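Flurthorpe approves first round of gripper money, puts off the robot arm

November 8, 2023

Well, it passed! I wasn't sure it would, and I sat through the whole equipment meeting with my coat on because I figured we'd be sent home early with a "come back next quarter." Flurthorpe is going ahead with the first part of its cleaning automation plan. That means money for hand-held grippers, a pile of spare parts, and time for people to learn to use them. The robot arm everyone has been talking about since July is on hold until the spring budget.

I write up most of the equipment news for this page, and I'll admit up front that I came in as one of the people who wanted the arm right away. I had the brochure pinned over my desk and everything. So take what follows as coming from somebody who lost an argument and is mostly fine with it.

The number that got approved is $2000. That covers two hand-held grippers as a matched pair, the cables, the mounts, and a first batch of replacement finger pads. Chutima Noiphan, who put the proposal together, had asked for an extra $400 on top of that for a second set of pads and a case to carry everything in. The extra was turned down at first, then brought back after the break, then approved with a condition attached: it can't be spent until the first set of pads has been worn through or 60 days have gone by, whichever happens first. I have never seen a room spend so long on pads.

But the pads do matter, and Chutima was good on this. Her point was that when people price out equipment like this they look at the big piece, the arm or the frame or the motor, and they forget the part that touches things all day. The pads rub against bottles and cloths and tabletops. Their ridges are what give you the grip, and once those go smooth you're basically trying to pick things up with two erasers. She wanted them on their own budget line so nobody would have to beg for them out of the office supply money, and she got it.

The plan picks wiping and bottle handling as the first jobs to work on. If you've never thought about how much goes into wiping down a table, I hadn't either. You hold the bottle steady, you get the cloth where you want it, you keep the cloth from bunching up, and you do all of it without knocking over whatever else is sitting there. With your own two hands it's nothing. With a gripper in each hand it takes some real practice, and that practice is what the first stretch of the plan is for – people doing the work by hand with the same kind of tool the arm would use later, so we know what we're asking for before we sign for the expensive thing.
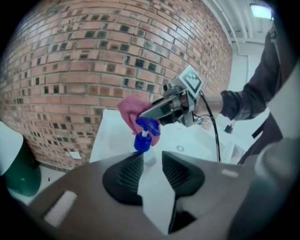 There was a fair bit of back and forth over which grippers to get. Two quotes made it to the final round, one from Minent and one from Kirui, and they were close enough on price that the price wasn't really what anybody argued over. Minent's came in a little lower, with the cables sold separately. Kirui's had the cables in the box and a longer wait for delivery. Add the cables back onto the Minent quote and you're looking at nearly the same total, and I'd love to say I spotted that myself, but it was Chutima's spreadsheet that had it in yellow.

They went with Kirui. What tipped it was the pads again (of course it was). Kirui will sell them one pair at a time, and Minent wanted us to order by the carton. For a place our size a carton would sit on a shelf for years, and rubbery things that sit on shelves for years do not get better. A couple of people also liked that the Kirui quote spelled out what we'd pay for a repair after the first year. The Minent one had a line that said "contact us," and that got a groan from the back row.

Okay, so, the arm. The proposal had it as a second phase, with a purchase from Corkow penciled in for next year, and this is where I'd hoped we'd just go for it. The case against was pretty simple when I made myself listen. The Corkow quote covers the arm and the base it bolts to. It doesn't cover the table it would have to be bolted to, or the electrical work, or the service plan, or the hours somebody would have to put in to look after it. Those are all real costs and none of them were in the plan. One person asked who would be on the hook the first time it stopped in the middle of a job, and there was a long quiet spell where we all studied our agendas.

So phase two goes back for a rewrite. Chutima has been asked to come back with a full cost, meaning everything it takes to have the thing running and keep it running, and to get at least one more arm quote to set next to Corkow's. She told me afterward that she was happy with that. She had only put the arm in so people could see where the grippers were headed, and she'd been worried the whole package would get voted down because of it. I asked if she was disappointed at all and she laughed and said to ask her again after she's done the electrical estimate.

A few things I wrote down that may be of use if you're planning something like this at your own place:

Get the cable lengths in writing. The first version of our plan had cables that would have been fine for someone standing right next to the computer and no use to anyone on the other side of a table. A cable that pulls at you while you're trying to hold a cloth is a misery, and longer ones cost more than I would have guessed.

Put practice time in as a cost. Ours went in as paid hours, in its own line, outside the equipment money. There was some grumbling about it. I think it was the smartest thing in the whole proposal, and I'd have left it out completely if I had been the one writing it.

Budget for the boring supplies too. Spray bottles and cloths get used up, trigger heads quit on you, and they all end up in somebody's pocket change if there isn't a line for them. Chutima added a small monthly amount and it sailed through without a single question, the only item all evening that did.

Ask what happens to the money if you don't spend it. Ours rolls over once and then goes back to the general pot, so there's a bit of a clock on it. That came up late and I could see several people doing math in their heads.

The thing I still go back and forth on is the size of the first purchase. One pair of grippers means one person practicing at a time, and there are more of us who want a turn than you'd think. I asked whether we could get a second pair now and skip the carrying case, and the answer was that a case costs a whole lot less than a pair of grippers, so skipping it wouldn't get us anywhere near. Fair enough! I should have looked at the spreadsheet before raising my hand. There will be a sign-up sheet instead, with slots kept short so that more people can get through it, and I've already been told that I can't put my name down more than once on the first page.

The order goes to Kirui as soon as the paperwork is signed. Their delivery window is the long one I mentioned, so don't expect to see a box right away, and please don't email Chutima to ask where it is. She'll post something here when it comes in. In the meantime she's putting together a short list of everyday jobs to practice on, beginning with the wiping and the bottles and going on to folding and putting away, and she'd like suggestions. The more ordinary the better, she says. She's had one already for peeling labels off jars, and that sounds awful to me, so naturally it's on the list.

If you want a copy of the approved budget, with the notes on both gripper quotes, it's in the front office and you can take one home. The version with the arm in it has been pulled until the rewrite is done. I kept mine, and the brochure is still over my desk.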